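Podum two-arm cell, Clerkgate: setup and upkeep README

Last edit 10 Jul 2022, Senan Rafferty. Replaces the old notes from February, bin those.

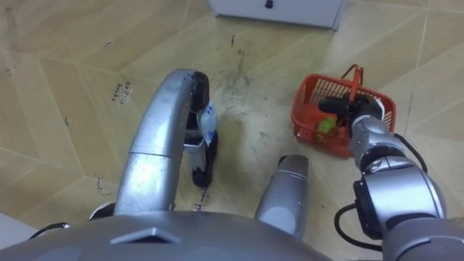
Read before you power anything. Most of the faults we log come from people skipping the start-up order, and that includes me.

Start-up
- Base on first, wait for the tone. Then arms, left then right. Never both at once, the supply trips.
- Home pose. If an arm stops short of home, don't push it by hand, hit stop and start over.
- Open and close each gripper twice with nothing in it. Listen for the click on the right one. Click = pad screw working loose, see below.
- Head camera check with the Bai script. Error over 2 mm, recalibrate.

Floor picks
Low reach is where it goes wrong. Floor height is set per cell, in floor.cfg, and ours is NOT the Trodar default. Someone has overwritten it before now. Left finger tip should clear the tiles. If it drags, stop the run, reset the height, look at the tip for wear befor carrying on.
Basket picks: right arm goes in from above. Handle up or down, either is fine but write down which in the run sheet. Wrist must not rest on the rim.

Cables
Outside loop on the right arm needs slack at full reach. Clip it too tight and it pulls at the joint, too loose and it catches on baskets. Rongrong Lei has the clip positions marked up on the print by the door. Follow it.

Gripper pads
Change at 3,000 closes or when the edge goes shiny, whichever first. Both pads together. Part no. 241 in the drawer, not the softer ones, they tear. Log the change with your initials.
After a pad change redo the grip zero. Skip it and small bottles get squeezed.

Known faults
- Fault 130: right wrist timeout. Reseat the plug at the elbow, restart arms only. If it comes back teh same day, tell Haiyan Kong and leave it off.
- Left arm slow to home on cold mornings. Let it warm up. Not fixed.
- Run sheet drops the last line if you close the window too fast. Deming Yin is on it.

To do: spare pads, new floor.cfg backup, proper section on the stop button.

Contact: Liesl Stöckli, Clerkgate workshop | © 2022 Podum | Back to top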